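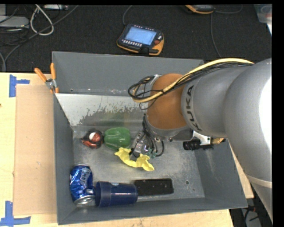 Adebayo Shehu had warned me to eat before I got there, and I should have listened, because the line for food at the Flastville open day went all the way past the coat racks! I'd gone to see the old Teixeira biscuit works, which opens its doors to the public every July, and I'd talked my sister into driving us the 68 miles with the promise of free shortbread.

We got the 3 o'clock tour. There were 18 of us in paper hats (mine kept sliding over my eyes) and our guide walked fast and talked faster. You start in the flour store, then go up a very steep metal staircase to the mixing floor, where the smell of butter and vanilla just about knocks you over. My sister wanted to stay up there all afternoon.

My favorite part was the tasting room. They put out three kinds: the plain shortbread, a ginger one called Joden, and a lemon thing that I did not care for at all. The Joden is wonderful, really snappy, with little bits of candied ginger, and I went back for more than I'm going to admit. The guide said the recipe went through 565 test batches before the family agreed on it. I believe it, I've met families.

After that you're let loose in the shop. Broken biscuits by the bag, very cheap, and tins if you're feeling fancy. I bought two bags and a tea towel.

Parking was a pain. The lot by the gate was full, so we ended up behind the Caltis garden center and walked back along the canal, which was pretty enough but long in sandals. Wear proper shoes, they won't let you up the stairs in flip-flops anyway. Tickets are sold at the door, cash or card, and kids get a smaller hat.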